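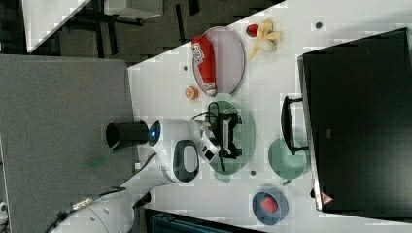
**Who may take hold of the arm while it is being taught?**
Only the person named on the day's sheet, and only once a second person is standing by the stop button.

Ledden teaching bench, check sheet 33
Filled in by Hậu Mai, 5 February 2026

- [x] Stop button pressed and released, arm went limp as it should. *Lovely and quick, I must say.*
- [x] Hand-guiding speed set to the slow setting. *Please leave it there, however tempting it gets by the afternoon!*
- [x] Gripper fingers checked for nicks and play. *A touch of play on one side – fine for toy food, but I'd like Sulero to look before we try anything heavier.*
- [ ] Cables clear of the arm's reach. *Not ticked, I'm afraid. I'd be happier with clips and a bit more slack near the base.*

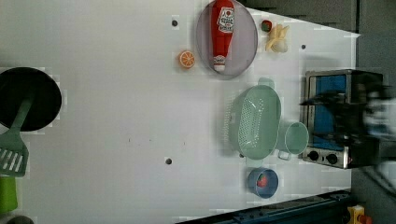 *Play kitchen, top view, gripper over the oven.*

- [x] Oven task shown by remote control from start to finish. *Go gently on the door, and let the arm settle before you save (demonstration 136 was saved too early, so do bin that one).*
- [x] Toy food checked for cracks and sharp edges. *All good, though the banana has had a long life since December.*
- [ ] Remote handset charged. *Down to 82 per cent and we start at full, so back on the charger it went.*

Next check before the Prollar lessons, cables first please.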